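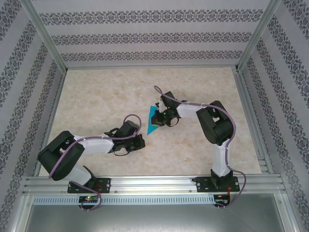

Figure 3. Two arms mounted on a shared rail over a marble-patterned floor panel.

4.2 What people said about noise

I'll admit I went into this part of the study expecting a boring result. Shared workshops are loud, everybody knows they're loud, and I figured our members would tell us so and move on. What we got back was a lot messier, and I've spent most of the winter trying to work out what to do with it.

We had 1,135 usable diary entries from the two sites, Sevance and Tramard. Each entry asked people to jot down where they were working, what they could hear, and whether it bothered them. I'd left the last question wide open on purpose (my co-authors wanted a five-point scale, and fair enough, it would have saved us months of coding). People wrote anything from one word to a full page about a compressor.

The compressor deserves its own paragraph. At Tramard it sits behind a thin partition on the ground floor and kicks in without warning. Of all the sounds people mentioned, this one drew the crankiest language by a long way, even from people who had rated the bandsaw room as "fine" or "cosy" on the same afternoon. Our metre readings didn't put the compressor anywhere near the top of the list. The bandsaw beat it easily. So loudness on its own is a poor guide to annoyance, and that lines up with what we saw in the pilot.

Predictability seems to matter more. Steady sounds, like extraction fans, hardly came up at all after the first week of entries. Sounds that somebody in the room had control over got a pass too, especially when the writer was the one making them. I love this one from the Sevance set: "Very loud from 3 onwards but that was me." We coded it as neutral, after a bit of an argument.

Then there's talking. I hadn't planned to treat conversation as noise, and the diary sheet didn't list it, but people brought it up so often in the free text that we went back and recoded the whole batch. At Sevance the benches face each other, and members there wrote about chat as company. At Tramard the benches run along the walls and the kettle is in the middle of the room, so anyone having a natter over tea is doing it behind somebody's back – literally. Entries from there were much grumpier about voices, and the wording was often about being startled or losing count of something.

We tried two ways of grouping the entries. The first used the Plostero categories, which were built for open-plan offices and didn't travel well. Too much ended up in "mechanical, other". The second was a home-grown scheme based on who made the sound and whether the writer knew it was coming. It's rougher, and I wouldn't defend every boundary in it, but two of us coding separately agreed far more often with this one than with the first.

A word of caution on the sample. The diaries were voluntary, and the keenest writers were the ones with something to complain about. October is also heavily over-represented at Tramard, when the side door was stuck shut and everybody's favourite quiet corner was out of use. We've left those entries in and flagged them in the appendix tables.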